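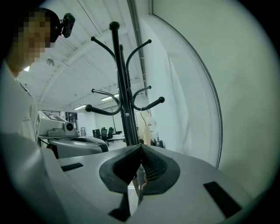 Coats, hooks and the great January pile-up

Hello again from the second floor! I promised last month that I'd write about the parking survey, and I will, but first I have to get something off my chest, and that something is coats.

We have 52 people on this floor now. When I started there were 19 of us, and you could throw your jacket over the back of your chair and it bothered no one. Then came the winter when the radiators were replaced and we all dressed like we were off to the North Pole, and I've had opinions about coat storage ever since (ask my husband, who has heard every one of them).

So I did what I do, which is go around with a notebook asking people annoying questions. Where do you put your coat? Do you like where you put your coat? Has your coat ever gone home with somebody else? I got a yes on that last one from more people than I expected. Kenneth Evangelista wore another man's navy parka all the way to Tarawneh and only noticed when he reached for his keys and found a harmonica. The parka made it home. We still don't know who was missing a harmonica all afternoon, so if it was you, come and say hi.

What I learned is that there are two kinds of people. There are the ones who want their coat near them, where they can see it, and there are the ones who want it as far away as possible so it doesn't drip on their bag. I'm the first kind. I once lost a very good scarf in a restaurant in Clavar and I've never really gotten over it. It was green, with a little darn at one end where my sister's dog got at it, and I'd know it anywhere.

Standing racks are the obvious answer and I do like them. You can move them, they don't need holes in the wall, and they fit in the silly corners where nothing else will go. But they have a limit! Five winter coats is about as many as I'd trust to one, and if they're all on the same side you'll hear the crash from the kitchen. Spread them out, please. Heavy ones low, light ones high, and hats on top if there's a spot for them. Umbrellas don't belong on there at all when they're wet. The bucket by the elevator is for umbrellas, and it's been there since fall looking lonely.

Bradley Birkett wrote me a long email in favor of wall hooks, with a drawing. He's used the Oltier ones at home for years and says they hold anything, including a bag of potting soil he hung up on a bet. I took the drawing to building management and they were very nice about it, but the answer on drilling is no, at least until the lease gets renewed. Bradley is taking it well. He has asked me to mention that the drawing is available if anyone wants a copy.

Then there's the closet. Yes, we have a closet! It's behind the printer, past the recycling, and I'd say half of you have walked by it every day thinking it was electrical. I opened it up last week and it had a rail, a bunch of bent hangers, a box of Festow catalogs and one roller skate. The catalogs are gone and the skate is on my desk. The hangers I'm replacing out of the social fund, wooden ones this time, and by the end of the month there should be room in there for all the long coats. If yours hits your shins, that closet is your new best friend.

A few small things while I'm at it. Put your name in your coat. I know it feels like summer camp, but a strip of tape inside the collar takes a minute, and I have a label maker you can borrow (it only prints in capitals, so your coat will look like it's shouting). Empty your pockets before you hang things up if you carry anything that melts, leaks or rings. And if you've had a jacket up since October and forgotten about it, take it home for a wash. It'll be glad of the outing and so will its neighbors.

I'm also running a swap. Bring in any coat, hat or pair of gloves that's still got some life in it and you can take something else away. We'll set up in the big meeting room at 2 in the afternoon on the last working day of January, and whatever is left goes to the clothing drive on the corner. Kids' sizes are especially welcome, as mine have both shot up and I've got a bag of little snow boots waiting for new feet. I'll make the ginger cookies again, a double batch, after what happened last time.

If you have thoughts on any of this, I'm in the seat by the window with the gray cardigan on the chair. Parking survey results next month, and this time I mean it. And if anybody sees a green scarf, one darned end, please grab it for me.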